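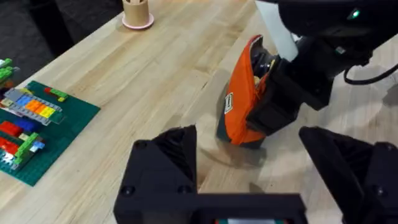
Posted by Unathi Mkhize in Build Logs, December
Print this page | E-mail this thread

Home | Forum | Build Logs | Arms and Grippers | Parts Swap | Log in

Two arms on one bench, pouch handling

unathi_m wrote:
Both arms are now bolted down in the shared workshop and both wrist cameras are working. The picture is from the wrist of the near arm, looking across at the other one while it has the orange and grey pouch. Green light on, so the controller was happy.

The aim is the one I set out in my first post. One arm holds the pouch by the side, the other drops Lego bricks in, then the first arm lets go and the second one pulls the zip. The holding part is fairly steady. The zip is a long way off. I am driving both arms by hand for now and saving the runs that go well.

My problem is the grip. When the far arm picks the pouch up it hangs at a slant, and the mouth points off towards the Lego side of the table. I can't decide if I should fix the pick or just teach the other arm to come in at an angle. Any thoughts welcome.

rnkosi wrote:
Fix the pick. If the pouch hangs differently every time, the other arm has to find the opening again on every run, and you said you were short of runs as it is. Grab it nearer the middle and higher up. You may need to lay it down the same way round each time to start with.

Nice bench, by the way. Is that the one Mbali oiled?

unathi_m wrote:
Same bench, yes. She did it in the summer and has asked me not to drill any more holes in it.

A.R. Baidoo wrote:
I'd go the other way. A soft bag is never going to hang the same twice, whatever you do with the pick. If you only save the tidy ones you end up with an arm that works on tidy ones. I did that with socks on my Prasatau arm and had to throw out 701 runs and begin again. Let it slant, and record plenty of slants.

rnkosi wrote:
Socks are not a pouch with a zip. The pouch has some shape to it, especially with things inside. I still say get one version working first and add the mess later.

A.R. Baidoo wrote:
That was my plan with the socks too.

covah wrote:
Different question. What are you using for the finger pads? Mine are printed and the bricks slide out if they are picked up by the short side. I stuck 2 mm rubber sheet on and it helped, but it peels at the corners after a week or so.

unathi_m wrote:
Printed, black, from the Oddsson files with the width changed a little. The two screw holes on the front face are where the pad fixes on, so I can swap it without taking the gripper apart. I tried the rubber sheet on an earlier set and it peeled for me as well. Roughing up the plastic first made it last longer.

covah wrote:
Thanks. Could you put your changed file up when you get a minute?

mbali_n wrote:
Watch the cable on the far arm. In your picture it loops out at the side, and if the near arm swings across with a brick it could catch it. I pulled a connector clean off ours doing that. Two clips and a bit of slack at the elbow sorted it – don't pull it tight or the wrist won't turn fully.

unathi_m wrote:
Good point, I hadn't thought about the near arm reaching that far. I have some Nulex clips in the drawer and will do it tonight.

On the grip, I am going to do a bit of both. Seven runs with the pouch picked up high as Reshma says, then the same with it left to slant, and see which one the other arm copes with. I will post the results either way.

A.R. Baidoo wrote:
Seven is not enough to tell you anything.

unathi_m wrote:
It's enough for one evening. File for covah is in the parts folder now, named pad_wide_3. Print it flat side down.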